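Category: Demonstration equipment / Hand-held systems

Durkonon Paired Hand-Held Demonstration Set

The Durkonon set allows a person to show a task to a robot using both hands, without a robot being present. The operator carries out the work with a pair of hand-held grippers, and the recorded movements are afterwards prepared for use on a two-armed machine. The set is supplied by Astitz to universities, training centres and industrial laboratories, and may be bought outright or hired by the month.

The set is intended for organisations that need many demonstrations of everyday handling work: sorting, packing, laying out parts, folding and putting away. Operators do not need previous experience of robot programming. Most are able to record without supervision after two half-day sessions, the first of which is given to handling the grippers and the second to starting, stopping and labelling recordings.

Each recording is treated as a separate item, with its own start, end and task name. A recording that has gone wrong may be marked for removal at once, or left for the reviewer to decide upon later. We recommend that task names are agreed before the first session and are not changed during it, as names altered part of the way through a day are the most common cause of delay at review.

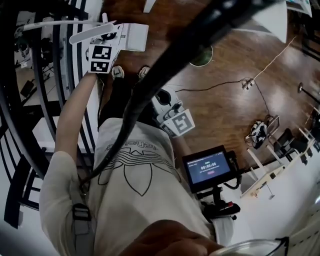

Timekeeping matters a good deal when a task is to be shown many times over. Operators who cannot tell how long they have been recording tend to hurry the last steps or to stop early, and reviewers then receive sets of uneven length. With the tablet mounted beside the right-hand gripper, the timer can be read in the middle of a task; it stands at 00:00:05 in the view shown, with a small pink button beneath it. The square black-and-white markers on both grippers should be kept clean and free of tape. A marker that has been scratched or has begun to lift at a corner should be replaced before the next session.

Training and set-up

An instructor from Astitz attends the first day of every new installation. The visit covers checking the cables, adjusting the backpack straps to the operator, a trial task of the customer's choosing and a short review of the results. Attila Pálfi, who leads our training service, advises customers to choose a trial task that their staff already do well by hand — the first recordings are then a fair test of the equipment and of nothing else.

Remote control

Customers who already own a two-armed robot may add the Uniyal remote control package. The operator then guides the robot directly and watches its movements as they are made. This method is slower, and is best kept for tasks in which the robot's own reach or strength must be taken into account. Recordings made by either method are stored in the Istora library and may be searched together.

Storage and review

A standard Istora account holds 724 hours of recorded work. Reviewers may play back, shorten, rename or reject any recording, and a note of each change is kept. In our own trials, an experienced reviewer was able to check around 100 short recordings in a working day. Larger accounts are available on request.

Hire and purchase

The minimum period of hire is 65 days. Delivery, the first training day and one standard Istora account are included in the hire charge. Replacement markers are included for the full period. Damage to tablets or cables is charged at cost. Customers who decide to buy during a period of hire may have part of the charge taken off the purchase price — please ask for the current terms when placing an order.

Training places for new customers are released every Tuesday.

Related items
Durkonon replacement marker pack
Durkonon tablet bracket, left or right hand
Uniyal remote control package
Istora library: larger accounts
Operator training, half-day session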